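I have been meaning to write up the grippers for ages, and as it is now 1/20/26 and the kettle is on, I'm going to sit down and do it properly. A few of you wrote after the September post asking which ones we ended up keeping, and I gave rather woolly answers because I hadn't made up my mind. I have now, more or less.

For anyone who missed the earlier instalments, we're collecting demonstrations by hand. You hold a gripper in each fist, do the job you'd like the arm to learn, and the recording goes off to be turned into something the arm can follow. It's a lovely way to work when the tools are comfortable and a thoroughly miserable one when they aren't, and I have had both sorts of afternoon.

The two sets I've been comparing are the Gevano and the Plustia. On paper there's very little between them. Both are meant to be held in the hand, both can be tracked by printed markers, and both makers are perfectly pleasant on the telephone. The Gevano is the lighter of the two and I fell for it straight away, I must admit. It sits nicely in the palm and the squeeze is soft, so for the first 10 minutes you feel terribly clever. After that my thumb began to ache. The spring is soft at the start of its travel and then stiffens all at once near the end, just where you want to be gentle, and I kept pinching things much harder than I intended.

The Plustia is heavier and I grumbled about it for a whole day. But the pull is even all the way through, and by the time I had done 50 recordings with it I'd stopped noticing the weight and started noticing how few I was throwing away. I do still wish the handle were a little slimmer (I have small hands, and gloves are out of the question).

Then there are the finger pads, which I could go on about for much longer than you'd want me to. I tried flat rubber ones first, and they are fine for boxes and hopeless for anything round. The pads with a notch in the middle are far better for small parts, as the thing tends to settle into the groove by itself. The drawback is that thin flat items, card especially, can slip into the notch and sit crooked. I haven't found a pad that does both, and if you have, please do write and tell me!

Markers next. I spent far too long trying to save myself bother by printing them on ordinary paper and sticking them down with glue. They curled. The software (we use Dehghan for the tracking, and I've no complaints) is quite forgiving about light but not at all forgiving about a bent square, and I lost most of a morning to it. Stiff, flat faces are worth the trouble, and so is having more than one of them, so that turning your wrist doesn't hide everything at once.

As for cameras, I went back and forth between a narrow lens and a very wide one on the gripper. The narrow picture is prettier and straight lines stay straight, which I find restful. The wide one bends every window blind in the building into a banana, but it sees so much more of the table and of the other hand that I've come round to it completely. Having a second view from head height helps as well — you can tell at a glance whether the two hands were working together or getting in each other's way.

The final tally for the Clondamari job was 214 usable recordings, which pleased me no end. I'm going to carry on with the heavier set for now and have a go at filing the handle down, very carefully, once I've worked up the courage. The cables still want sorting out too, and I may try running them up inside a sleeve.

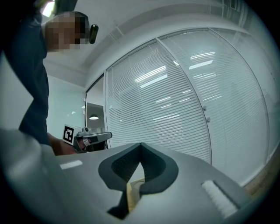
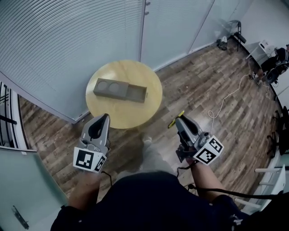 *A notched finger pad up close in the first one, and in the second a pair of grippers over the round table with the grey box.*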